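Damian Fuchs (meteorologist)

Damian Fuchs is a weather forecaster and presenter who has spent most of his career in the Stirkdale region. He is best known for his evening bulletins and for his work on hail reporting in the Wan valley.

Early life

Fuchs grew up in Grostdale, where his parents ran a hardware store. He kept a rainfall diary from the age of 9 and later gave the notebooks to the town library. He studied geography and then meteorology, and worked for two summers as an observer at the Skerno airfield. 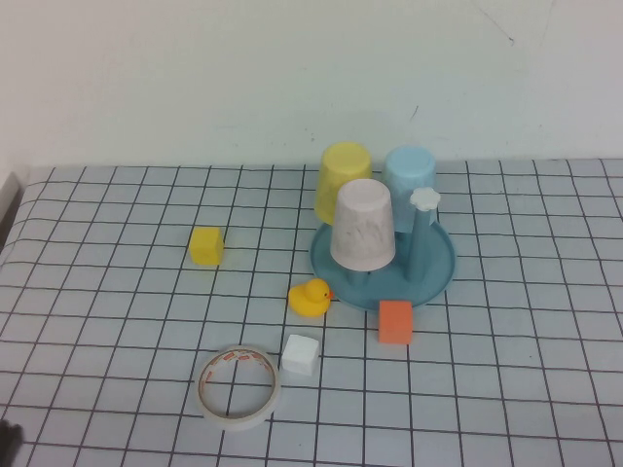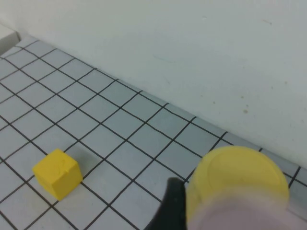

What is Fuchs best known for?
His hail reports from the Wan valley, which he began collecting from farmers and school bus drivers in his second year on air.

Career

Fuchs joined the Stirkdale station in 2000 as a weekend forecaster. At the time the station bought in its weather scripts, and the presenter read them with few changes. Fuchs began writing his own, using readings from Skerno and phone calls to growers further up the valley. He moved to the weeknight bulletin when King-fai Yuen left the position to teach.

Yuen had trained Fuchs in his first months at the station and remained a regular guest during the storm season. The two presented a yearly program on summer storms, usually shown in the early evening before the main news.

Hail network

The Wan hail network started as a list of phone numbers taped inside a desk drawer. People on the list called the station when hail fell on their property and gave the time, the size of the stones and the direction the storm was moving. By its third season the network had 199 members. Reports were plotted by hand on a road map, with a different colour of pencil for each month.

The maps showed that storms crossing the Grostdale ridge often turned south before reaching the river, a path the general forecast for the district did not mention. Fuchs added a separate line for the southern farms to his bulletin, and local growers came to call it "the south line."

Grostdale storm

One February, a slow-moving storm stalled over Grostdale in the late afternoon and flooded the lower part of the town. Fuchs stayed on air until after midnight, reading out road closures between radar updates. The rain gauge at the Grostdale school, which held 100 millimetres, overflowed before it could be emptied, and the full total for the storm is not known. The school later replaced it with a larger gauge.

Personal life

Fuchs lives outside Stirkdale. He umpires junior cricket and still takes a daily rainfall reading at 9 in the morning.

See also
Skerno airfield
Wan valley
King-fai Yuen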